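The Grerholm tabletop is supplied by Nodis as a finished wooden surface for benches, counters and study tables. It is sold as a top only. Legs, frames and fixings are ordered separately.

The grain is strongly marked, in reddish-brown with darker streaks, and the finish is high gloss. 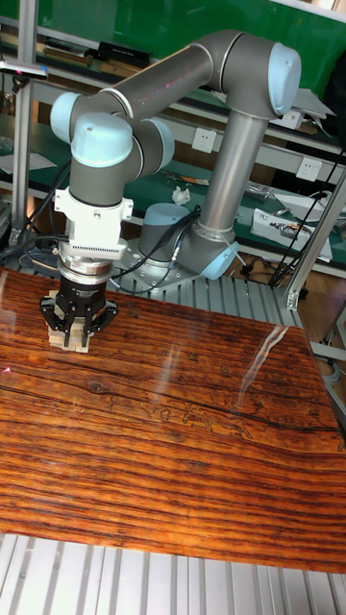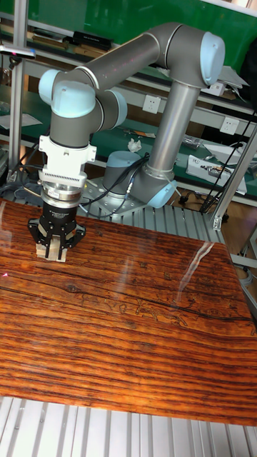

## Surface and appearance

Each top is cut from a different board, and the width and colour of the streaks will vary from one to the next. Knots are a natural part of the wood and are not accepted as grounds for return. Customers who require two or more tops of similar colour should state this when ordering, so that they may be matched at the Flokodwood workshop before dispatch.

The gloss finish reflects overhead lighting strongly. Where the top is to be used for reading or close work, lamps should be placed to one side. A faint line drawing on the surface is available to order. Drawings must be approved in writing before work begins and cannot be altered afterwards.

## Ordering details

| Item | Detail |
|---|---|
| Order code | 1266 |
| Finish | High gloss |
| Price, top only | £355 |
| Maximum evenly spread load | 80 kg |
| Guarantee on finish | 5 years |

The stated load applies to a top supported along both long sides.

## Care

Dust with a soft, dry cloth. Marks may be removed with a damp cloth and a little mild soap, after which the surface must be dried at once. Scouring powders, wire wool and spirit-based cleaners will dull the gloss and are not covered by the guarantee. Hot pans and cups should be placed on a mat.

## Delivery and returns

Tops are delivered flat by Fernandes and must be inspected on arrival. Damage should be reported to Nodis before the top is fitted. Tops bearing a drawing made to order cannot be returned unless faulty.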